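Cleaning a marble vanity top, what do you use?

Plutuvine
We moved into a place with a beige marble counter in the main bathroom. The last owners left a bottle of vinegar spray under the sink and I have a bad feeling they used it on the stone. There are dull spots near the faucet. What should I be cleaning it with, and can the spots be fixed?

Fustum
Stop using the vinegar. Acid eats the polish on marble and the dull spots are probably etching. Warm water, a drop of dish soap, soft cloth, then dry it. I have done mine that way for 8 years.

Manard
Dish soap leaves a film after a while. I would buy a stone cleaner with a neutral pH. A bottle lasts me four months or so.

Fustum
It leaves a film if you don't rinse. I rinse.

Tsao
Either one is fine. For the spots, marble polishing powder works if you can see the etch but can't feel it. If you can feel it with a fingernail, call a stone shop. I was quoted $100 for a small area.

Manard
Don't start with powder on a dark top. I made a shiny patch that looked worse than the etch did.

Plutuvine
Mine is light, so maybe I will try a corner first. Does sealing help with this?

Fustum
Sealing helps with stains. It does nothing for etching. People mix those up all the time.

Tsao
Agree on that. I still seal every September. Drip water on the counter and wait 30 minutes. If the stone goes dark, it needs sealer.

Manard
Once a year is too much for most polished marble. Go by the water test and skip the calendar.

Tsao
Fair, but I forget otherwise. Does anyone else have a curved front edge? It is the part I find hardest to polish evenly. Same kind of top in both of these: 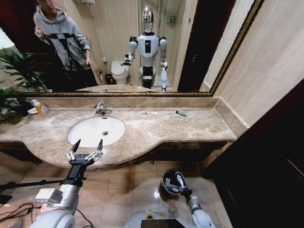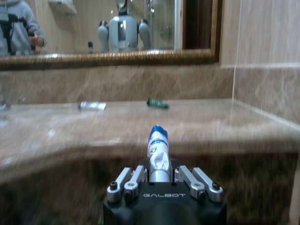 Portland, 01/07/2025

Plutuvine
Mine is straight, so I can't help with the curve. I ordered the powder and a neutral cleaner. Will try the corner behind the soap dish and report back.

Fustum
For a curve, use a felt pad by hand. A drill will dig in.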